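The second pair of hands

A small firm called Arix will rent you two robot arms, a table to stand them by and a person on the phone to tell you what you did wrong. The service is named Deltik, which sounds like a cough medicine, and it is aimed at workshops that put together small batches of electrical odds and ends and have run out of people willing to do it.

I spent a few days with it in November, at a unit in Dolgate where the heating comes on at ten and goes off, by some private logic, at eleven. The job on trial was kitting. If you have never done any kitting, picture packing a child's lunchbox, except that the sandwich is a motor and the child is a repair engineer in another county who will ring up if the crisps are missing. Parts come out of trays and go into a kit, and then you do it again until you retire.

The brochure says setting up takes 40 minutes. It took me most of a morning, though I should admit that a fair bit of that went on finding the right socket. After that you teach the arms by guiding them through each pick yourself, over and over, while the software watches and forms its own opinion of you. Arix suggests 57 goes for each new part. By the thirtieth I had begun to talk to the left arm, and by the fiftieth I was apologising to it.

Motors are easy. They are small, they are hard and they have the decency to keep their shape. Circuit boards need a gentler approach, and the gripper comes at them sideways with the air of someone lifting a sleeping cat. Solenoids I had expected to be simple, being lumps of metal, but they have a plunger at one end and leads at the other, and it matters a great deal which bit you take hold of.
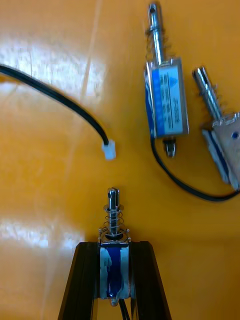
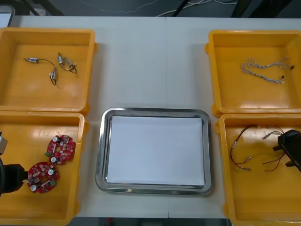 Solenoids, first picture; motors, boards and wiring in their yellow trays, second picture.

Then there is cable. Every firm that has tried to sell a robot to a workshop has met cable, and most have gone home again. It has no proper shape and it will happily tie itself to its neighbour while you are making the tea. Deltik's answer is to have a good long look before committing. The gripper hangs over the tangle, moves a little, hangs again. I have seen people choose a melon with less care. When it does go in, it usually comes up with one lead, and when it comes up with two it knows, and puts them both back. I found this more impressive than anything in the brochure.

Over my stay the pair finished 164 kits. A practised human would have beaten that handily, and would also have wanted lunch. The arms worked through the evening with the lights down, and I came in to find them stopped politely at a part they didn't like, with a message on the screen asking for help. The wording of these messages could be better. "Grasp uncertain" is fair enough. "Operator attention has lapsed" felt personal.

Rent is £800 a month, with support included and delivery extra. The nearest rival, Hamdan, asks less but supplies one arm and expects you to write your own routines, and I can think of few workshops with the spare evenings. If your parts change every week, the teaching will wear you down and I would stay away. If you make the same dozen kits all year, ask for the month's trial, and clear a good stretch of table before the van comes. Mine was still covered in somebody's bicycle.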